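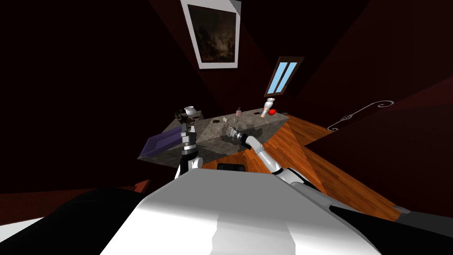
Two arms over a stone counter in the simulated attic kitchen.

The purchasing lead at Nekell has a spreadsheet open before the coffee is poured. Her company runs short-stay apartments, most of them under sloped roofs, and it has been asked more than once whether it wants a two-armed robot to reset the kitchens between guests. She has not said yes.

"I was sent a price for the machine and a price for the simulation work," she says. "The second one was presented as a favor. I put it in the budget like anything else."

The simulation comes from Platell, which quoted 294 hours of setup and then came back asking for more. Her view is that a buyer should treat those hours as part of the purchase, and should ask what happens to them if the deal falls through. Platell's first answer was that the room models would stay with Platell. She crossed that out.

What does she get for the hours? A look at reach, mostly, and at how the arms share a counter. She is less sure about the rest. "A rendered apple doesn't bruise. I can't budget for breakage from that, and breakage is what my insurance people ask about."

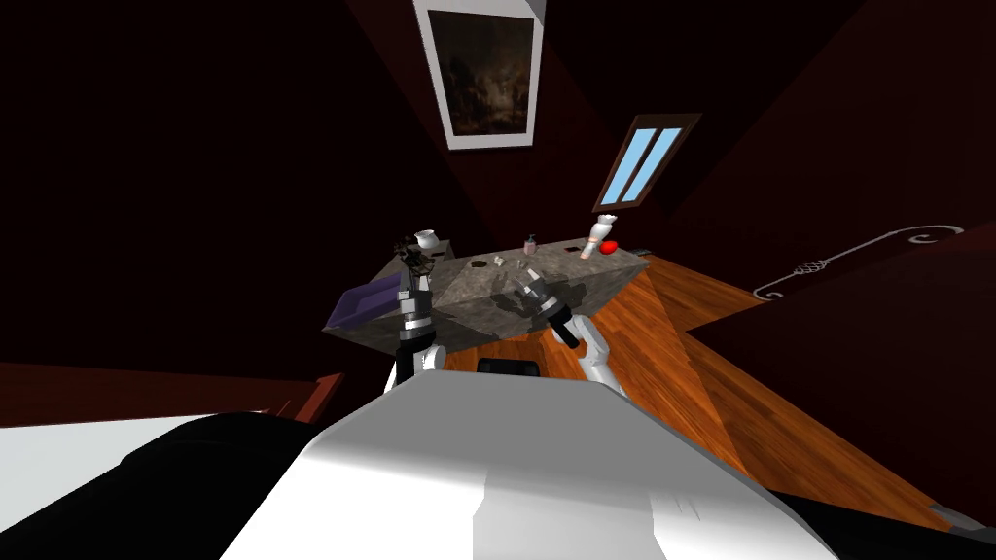

Budgets for this sort of equipment tend to start with the arms and stop there. She started with the building. Nekell has 2,458 kitchens, and the counters were bought in batches over the years, so heights and depths vary. The test room has a single gray stone block with a jug at one end and a red apple near the other, and a purple tray partly hanging past the edge. "That's a tidy counter," she says. "Show me a counter after a family of six has left, then we can talk about a per-unit cost."

She asked for quotes from Tefera as well. Theirs was lower on paper but left out spare grippers, and the service contract ran for only 9 months. Adding both back in brought it close to the first price. She would like to see every vendor forced to use the same form - purchase, spares, software, training, floor space, removal at the end.

Removal? "Someone has to take it out again. I've paid for that with dishwashers."

The current plan is small. Four kitchens at the Tastberg building, rented equipment, a review in December. The money comes out of the maintenance line, which did not please maintenance. If the machines need a person standing by for each reset, she will count that person's wages against them and send the equipment back.

Would a good result change her mind? She thinks about it for a while. "It would get them another four kitchens," she says, and goes back to the column marked spares.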